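We use cookies to remember your login and keep the forum running. By continuing you agree to our cookie policy. Accept / Manage

Hand-held gripper pair -- fingers not closing square
Posted by keegan_v, 16/01/2019

Ok so second week on these at the Rirthorpe shop and I'm stuck. Two hand-held grippers, one for each hand, metal fingertips. Plan is to do a task by hand with them, log it, then play it back on the arms once the arms exist. Left one closes fine. Right one the tips meet at the top first and leave a gap at the bottom. Shimmed it twice. Worse the second time.

Motors are the Wimar ones, 13 bucks each in the clearance bin. Before anyone asks yes I checked the screws.

Keegan

corina_ch wrote:
Which screws tho. The two at the back of the housing or the ones in the finger mounts? If it's the finger mounts they have to go in with the gripper closed on something flat. I use a steel ruler. Snug, not tight, then open it, then tight.

keegan_v wrote:
Finger mounts. Did them open. Ugh.

radu_t wrote:
Not the screws. Cheap gear lash. I had four of those Wimars and two were sloppy right out of the bag. Grab the tip and wiggle it with the power on, if it moves it's the motor and no ammount of ruler will fix it.

corina_ch wrote:
Lash would give you slop, it wouldn't give you a gap at the same end every time. He said it's always the bottom.

radu_t wrote:
It would if the weight of the finger is hanging on it. Which way up is he holding it?

keegan_v wrote:
Both ways, depends on what I'm picking up. Will try the ruler first, it's free.

sanziana.s wrote:
Side question, what are you reading position with? We used the Manole board on ours and got junk past 3650 counts, had to clamp it in software. Lost a whole evening to that one. Also check your cable strain, ours pulled the connector half out every time somebody turned their wrist over.

keegan_v wrote:
Same board! Mine tops out lower, fully open is 819 and it's steady there. Cable's got a decent loop in it now, no dropouts since.

Right, update. Ruler trick worked, mostly. Gap is gone, or small enough I can't get paper in it. Corina you're a lifesaver. Set up the table again with the sheet on and the little square cup, linked the two with the rod so they can't wander off from each other, strap on the right hand.
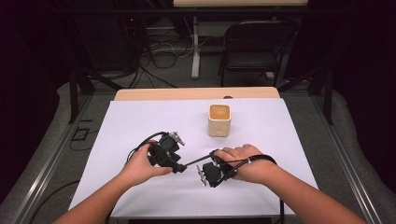 Strap still digs in at the knuckles after ten minutes or so. Thinking wider webbing, or some foam glued under it? Don't want to lose feel in the fingers. Also the whole thing gets heavy fast, my left forearm is toast and I'd only done some 257 seconds of logging all up before I quit for supper.

aurel.v wrote:
Lose the rod. Seriously. You're fighting it with both arms, no wonder you're sore. You'll want to move the hands apart sooner or later anyway

sanziana.s wrote:
Disagree, keep it for now. With the rod you know the distance between the two and you can check your numbers against it. Take it off when the numbers are good.

aurel.v wrote:
You can get that from a jig on the bench in two minutes. Doesn't have to be bolted on for every run.

sanziana.s wrote:
Sure if you've got a jig. Does he have a jig

keegan_v wrote:
I do not have a jig.

radu_t wrote:
Bike shop toe strap for the hand. Nidoveck used to sell a padded one, might still be on their site. Still say it's the motor btw. Do the wiggle test.

keegan_v wrote:
Fine, did the wiggle test. Right one moves a hair. Left one doesn't move at all. So you're both right?? Ordering a spare, should be in before I'm back at the shop. Leaving the rod on till I've got a weekend to make a jig, prob not before May the way things are going.

corina_ch wrote:
When you swap it, redo the finger mounts. Closed on the ruler!! Don't do them open again

keegan_v wrote:
yep yep. Anybody got a colour code for the Wimar leads? Mine came with no sheet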